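How to Watch a Robot Demo Without Being Sold One

I went to the Fondavik open day on a Sunday with low expectations, and they were mostly met. The coffee was good. If you're going to one of these, do the following and you'll learn more than the brochure wants you to.

Get there before the first run. Staff are still setting up and will tell you things they won't say with a microphone on. I learned before ten that the arm doing the dishes task had been trained on 1,101 recorded attempts, all on the same floor.

Ask what the task is, in one sentence. At Fondavik it was "pick up the sponge, wipe the dish, put the sponge back." Write it down. By the afternoon session the host was calling it "kitchen cleanup", and those are two very different claims.

Ask what counts as a success. The Trevedum people had a poster saying 100 percent. Over how many runs? Two, as it happened – both that morning. Fondavik gave me 342 runs and a log I could scroll through, and I trusted them more for it even though their score was worse.

Ask to move something. A few inches is plenty. If the answer is "maybe later", note the time and come back later. A sponge is a fair test for this, as foam bends and doesn't always lie the way it did on the last run. A hard plastic block tells you very little.

Look at the start position between runs, while everyone else is looking at the arm. Check how far apart the objects are, how close they sit to the wall, and whether anything else is on the floor with them. Real kitchens have forks and crumbs and a cat. 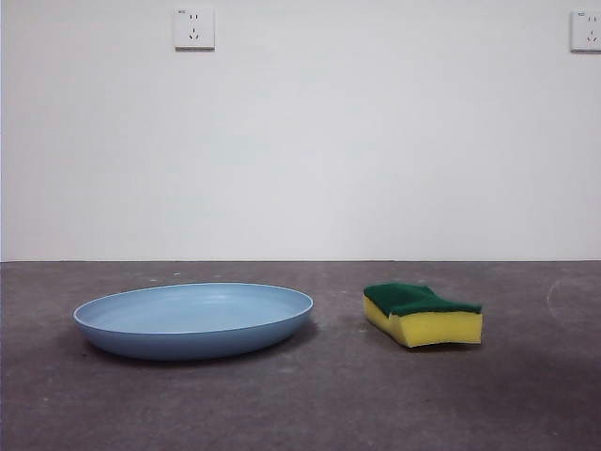

Dish on the left, sponge on the right, both times.

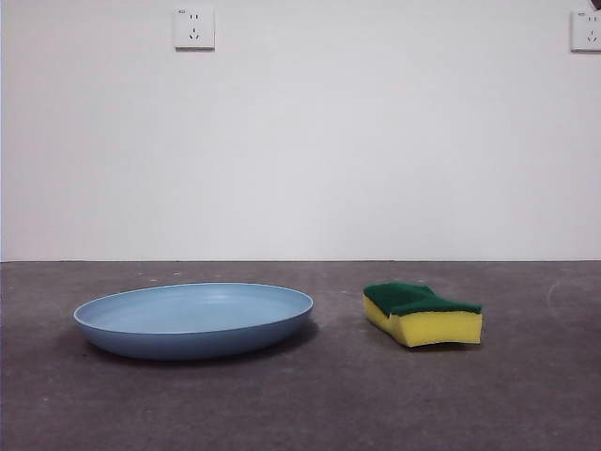
Mireille Boutros wrote in to say I was too hard on the setup. A fixed layout is how you find out whether the grip works at all, she says, and she would rather see one boring task done properly than ten done badly. She does agree about the Trevedum poster.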